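Cleaning and Storing Medals, Medallions and Rosaries: What Works and What I'd Skip

Posted in Care & Repair

Every spring, after First Communions and confirmations, people ask me how to clean a religious medal. They have usually already tried toothpaste. Somebody's aunt told them to. I have nothing against anyone's aunt, but toothpaste is an abrasive, and a saint's face on a stamped medal is a few hairs deep to begin with. Rub it once a month for five years and you'll have a nice smooth oval.

I run a small repair bench and I restring a lot of rosaries. Most of what I see on that bench was done by a cleaning tip. So take this page as a list of things I believe, things I don't, and things I've given up arguing over.

Find out what it's made of first

Look on the back or on the bail for a stamp. Sterling is usually marked 925 or "sterling." Gold filled will have a fraction or the letters GF. No mark at all often means plated base metal, though plenty of old silver pieces were never marked either. A magnet will tell you there's steel in it. It won't tell you that you have silver, whatever the videos say, as brass and aluminum don't stick to it.

If you can't tell, treat it as plated. Warm water, one drop of plain dish soap, a soft cloth, dry it right away. You will do no harm and you may find that was all it needed.

The foil and baking soda trick

You line a bowl with foil, add hot water and baking soda, drop in the silver and watch the black come off. It does work on plain sterling. My complaint is with what else comes off. Most medals are darkened on purpose in the low spots so the lettering reads. Foil and soda don't know which dark is tarnish and which dark was put there at the factory, and you end up with a bright, flat-looking disk and an inscription you have to tilt to read.

Elspeth Lennox, who restrung beads for years before I started, dips nothing. She uses a dry polishing cloth over one finger, goes over the raised parts only, and leaves the background alone. I argued with her over this for most of one February and I now do it her way.

Never use foil and soda on anything with enamel, glued stones, pearls, or wood.

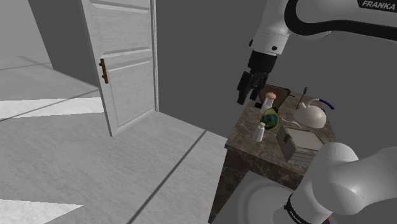 4 min left in this article

Ketchup, cola, vinegar

All three are weak acids with a good publicist. They'll brighten brass and copper. They will also get into the hinge of a locket, the jump rings, and the little gap behind a glued-in picture, and they'll keep working in there after you've put the thing away. If you must, use them on a solid brass medal with no moving parts, and rinse it longer than you think you should.

I once got a note from a reader, Kacper Kołodziej, who swore by brown sauce. I tried it on a scrap brass medal. It did the same thing as the ketchup and smelled worse.

Ultrasonic cleaners

The Plomton people sell a small one and so does Fudberg, and I've owned both. Fine for a solid metal chain. I would not put a rosary in either of them. The linked kind has a loop of wire at both ends of every bead, and any loop that was half open going in has a good chance of being all the way open coming out. You'll be fishing Hail Marys out of the basket.

Glass beads with a coating on them (the ones with a rainbow shine) can lose it too. The instructions that came with mine said "safe for most jewelry," and I'd like to know who was in charge of "most."

Wood, seed and cord rosaries

Don't soak them. Wipe the beads with a barely damp cloth and hang the whole thing up to dry overnight. If olive wood looks gray and thirsty, a very small amount of mineral oil on a cotton swab will bring the color back. People recommend olive oil because of the name, I suppose. It goes sticky, and then it goes rancid, and then it's on your hands in church.

Knotted cord can be washed in cool water with a bit of soap if the beads are plastic or metal. Press it in a towel afterward. Wringing it stretches the knots.

Check the cord near the crucifix first. That's where they nearly always go. If you see fuzz, retie it now while you still have all the beads.

Storage

Air is what tarnishes silver, and the sulfur in it in particular. So a small zip bag with the air pressed out does most of what the fancy pouches do. The anti-tarnish strips help as well, but they do run out, and I've opened boxes where the strip was older than the chain.

Skip rubber bands, newspaper, and felt of unknown origin. All of them can carry sulfur. The bathroom is a poor place for any metal you care about, and so is the little dish by the kitchen sink.

To keep chains from tangling, close the clasp and run the chain through a drinking straw before bagging it. I rolled my eyes at this tip for a long time. It's a good tip.

For rosaries, one to a bag or one to a hook. Iwona Bielecka keeps hers in the divided tray from the Zurivby sewing range, one section each, and hasn't had a knot since. An egg carton does the same job if you don't mind the look.

If you wear it while you sweat

Sweat is salty, and salt is rough on plating. Rinse the medal in plain water when you're done and dry it, including under the bail. Don't toss it in the gym bag with a damp towel. For contact sports it shouldn't be on your neck in the first place. Leave it in a bag pocket that zips.

A coat of clear nail polish on the back of a plated medal will stop the green mark on your skin for a few weeks. Then it starts to peel and looks like a sunburn. Take it off with remover and do it again, or don't bother. The green washes off.

When to pay somebody

Worn-through plating can't be polished back. There's nothing left to polish. Replating is a shop job, and for a cheap medal it will cost more than a new one. A broken bail, a split jump ring on a piece you'd hate to lose, or anything with loose enamel should go to a bench too. Ask what they intend to do about the dark background before you hand it over. If the answer is "make it shine," I'd keep walking.

Comments (2)

Zuzanna Gajewski
My grandmother cleaned hers with a heel of white bread. Is there anything to that?

Reply from the author
Fresh bread will pick up loose grime, sure. So will a cloth, and the cloth doesn't leave crumbs in the lettering.

Kasun Fakir
What about the Domański cream, the one in the flat tin? It says no scratching.

Reply from the author
I've used it on flat silver and it was fine. On a medal it dries white in every letter and you'll be there with a toothpick until supper. Use a soft baby toothbrush if you've already done it.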